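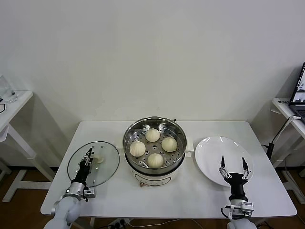

Steamed buns on a steamer tray, glass lid to the left.

Mornow Screen Biographies: Data Card

Version date: Wednesday, September 12, 2018

Summary

Mornow Screen Biographies is a collection of 300 short biographical records of actors, producers and directors who worked in feature films and television drama. Each record pairs a set of structured fields (birth name, professional name, place of birth, occupation, selected credits) with a prose biography of no more than 200 words. The collection is maintained by the Mornow Film Library and is intended for catalogers, reference staff and researchers who study how the lives of performers are written up for a general readership.

Sources

Records were drawn from two holdings. The Rakamura Collection consists of press kits and studio biographies issued to newspapers. The Iwasaki Collection consists of festival programs, most of them bilingual, with a paragraph on each invited guest. Of the 300 records, 200 come from Rakamura and 100 from Iwasaki. The source is given in the field "holding" and the shelf number in the field "item".

Material from fan sites and social media was not used. Where a press kit and a festival program disagree on a date or a spelling, both readings are kept, and the field "conflict" is set to yes.

Fields

record_id: a stable number, never reused after a record is withdrawn
name_birth: full name at birth, in the order used in the source
name_professional: name used in screen credits
birth_year: four digits, or blank
birth_place: city and country, with the country name as it stood in the source
occupation: one or more terms from the list in terms.txt
credits: up to ten titles, separated by semicolons
relations: relatives who also worked in film, if named in the source
holding: Rakamura or Iwasaki
item: shelf number of the source
conflict: yes or no
biography: prose text

Only the year of birth is recorded. Ages are not given, even where the source states one, and users who need an age should calculate it for the year that concerns them. The same applies to phrases such as "currently filming" or "newly married", which editors replaced with a dated statement or removed.

Preparation

Source pages were typed by library staff and checked by a second reader. Names were then matched against the library's authority file with Lillik, the in-house matching program. Lillik proposes a match and an editor accepts or rejects it; no match is accepted automatically. Names with more than one family name are sorted under the first family name unless the performer's own credits show a different practice.

A sample of 50 records was compared again with the source pages before release. Errors found in the sample were corrected, and the fields in which they occurred — chiefly birth_place and credits — were reviewed across the whole collection.

Recommended uses

The collection is suitable for training catalogers, for testing name-matching software, and for the study of publicity writing. It may also be used in teaching.

It should not be used as the only authority for a fact about a person. Studio biographies were written to promote a film, and some give a birth year or a family background that other sources do not support. Net worth, salary, height and similar details are outside the scope of the collection and will not be added.

Known limitations

Lead performers are heavily represented; stunt performers, voice actors and crew are not covered. Credits for television are less complete than credits for film. Producers who were also married to a director are often described in the Rakamura press kits mainly by that marriage, and the biographies retain some of this emphasis. Accents are missing from a number of names in the older kits and have been restored only where a second source confirmed them.

Files

records.csv — all records, UTF-8, comma-separated, with a header row
terms.txt — the list of occupation terms
changes.txt — corrections made after release, newest first

Corrections and withdrawal

Persons described in the collection, or their representatives, may ask for a correction or for the withdrawal of a record. Requests should quote the record_id and be sent in writing to the reference desk of the Mornow Film Library. Withdrawn records are removed from records.csv at the next release, and the number alone is listed in changes.txt.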